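The Skarkon Table, Large
Posted 30 May 2021 by the Dremico shop desk
14 shares | 6 comments

The Skarkon is a table. We mention it early because our last catalog called it a "surface solution" and several people wrote in to ask whether it came with legs. It does. They are gray, they are metal, and they hold the top off the floor in the usual manner.

The top is wood, finished in a warm medium brown that our supplier, Vedura, likes to call Evening Walnut. We call it brown. It goes with most other browns, and it is forgiving about coffee rings if you get to them before lunch. Leave one overnight and you will own a table with a ring on it, like everybody else.

It is a big rectangle, 2000 mm along the long side, so please measure your doorway. Then measure the hallway behind the doorway. We have taken back more than 70 tables over the years, and most of them were lovely tables standing in the wrong stairwell.

You can push a second desk up against it and get one long run of wood. Put the laptop, the power strip and the basketball-patterned ball on the far desk, where they will breed, and keep the near one for the mug and your glasses.

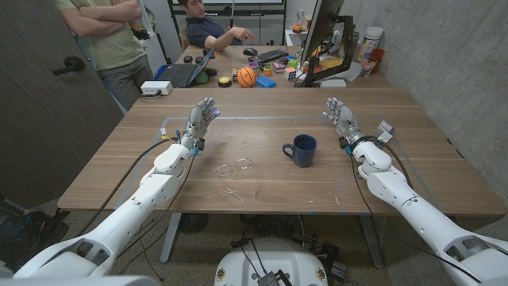
Page 6

A word on glasses. Clear frames are very hard to see on this finish. We can't fix that and have stopped trying. If you wear them, fold them, put them next to something dark blue and remember where the mug is.

Tape is fine on the top. Blue tape, if you want to mark out a patch for work, should be peeled off slowly and at a low angle. Don't use packing tape. We did, on the shop table, and it now has a pale stripe we describe to visitors as grain.

There's room underneath for feet, a bag and a floor fan. Point the fan away from loose paper.

Details

Order number: 1167
Length: 2000 mm
Top: wood, medium brown
Legs: metal, gray
Assembly: two people, one of them patient
In the box: top, legs, bolts, the little wrench you already own 6 of

The Skarkon ships flat. The bolts are in a bag taped to the underside of the top, and every February we get a stack of emails from people who threw out the bag with the cardboard. Look there first. Spare bolts can be had from the shop desk or from our Altıntaş warehouse, which is slower but has a nicer parking lot.

Cleaning is a damp cloth, then a dry one. Vedura also sells an oil for it. We have used the oil and we have used nothing, and the two halves of our own table look the same, apart from the stripe.

Mug, glasses and fan not included.

Questions about this item? Write to the Dremico shop desk.
© 2021 Dremico. All rights reserved. Back to top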